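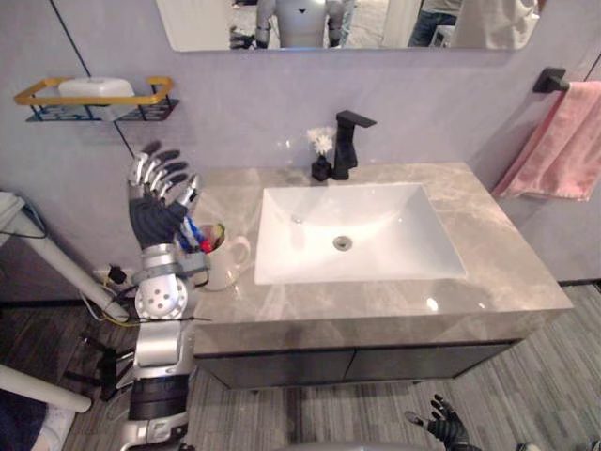 Colour is having a lovely moment in small bathrooms, and I couldn't be happier about it. For years every renovation I visited was white on white, with maybe a grey towel if the owners were feeling brave. Then in January I spent a morning in Vimcombe with Maja Szewczyk, a painter who has done 30 bathrooms in the district, and came home wanting to repaint everything I own. Her favourites are the in-between shades, the ones you can't quite name. A pale lavender-grey behind a frameless mirror, say, with a bit of gold on the shelf rail to warm it up — it's soft without being sugary, and it gets on beautifully with a black wire basket.

Maja tests every colour on card first, two coats, and moves the card from wall to wall over 7 days. Mornings and evenings are completely different animals! A mauve that glows at breakfast can go quite muddy under a warm bulb, so she looks at it with the lights on too, usually while brushing her teeth.

Barrett Mbeki, who runs the Trinder paint counter, is just as keen. He keeps a drawer of customers' leftover swatches going back years, and he let me rummage through it for most of an afternoon (I found four different greens all labelled "fog"). His advice is to spend your money on a proper wet-area paint and go easy on the brushes. He also likes to take the wall colour up over the ceiling, which I'd always thought would feel like sitting in a shoebox. He showed me his own powder room, done in a dusty plum from skirting to light fitting, and I've been pricing plum ever since.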